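Tarnstead Home Repair and Reuse Project
Progress report to the Lidon Fund, spring period

Dear friends at the Fund,

It has been a busy stretch since we last wrote, and I am glad to say most of it has been the good kind of busy. Your grant has now paid for repairs in 75 households across Tarnstead and the Lulham side of the river, mostly sticking doors, loose stair rails and kitchens that had been limping along for years. A good many of the people we visit are on their own, and the visits tend to run long — there is usually coffee, and we have stopped trying to schedule around it.

The Saturday-style open sessions we proposed in the application have become evening ones, from 6 p.m., which suits working families much better. We can seat 30 and we have been full since April. People bring chairs, lamps, dresser drawers, now and then a whole cabinet, and go home knowing how to fix the next one themselves.
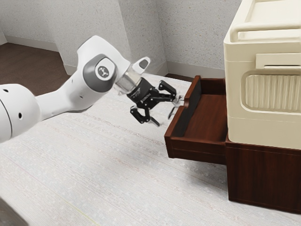

Spending is close to plan. Timber and hardware came in $867 over, nearly all of it hinges and drawer runners, and we have covered that from the training line, where Bianchini Supply kindly gave us a lower rate on safety gear. I would like your approval to leave the two lines as they now stand.

The one real disappointment is the waiting list in Lulham. We still have 8 homes there that need a licensed electrician before we can begin, and finding one with free days has been slow going. I have two calls out and will write as soon as either comes back.

With warm thanks from all of us,

Gemma Santoro
Project Manager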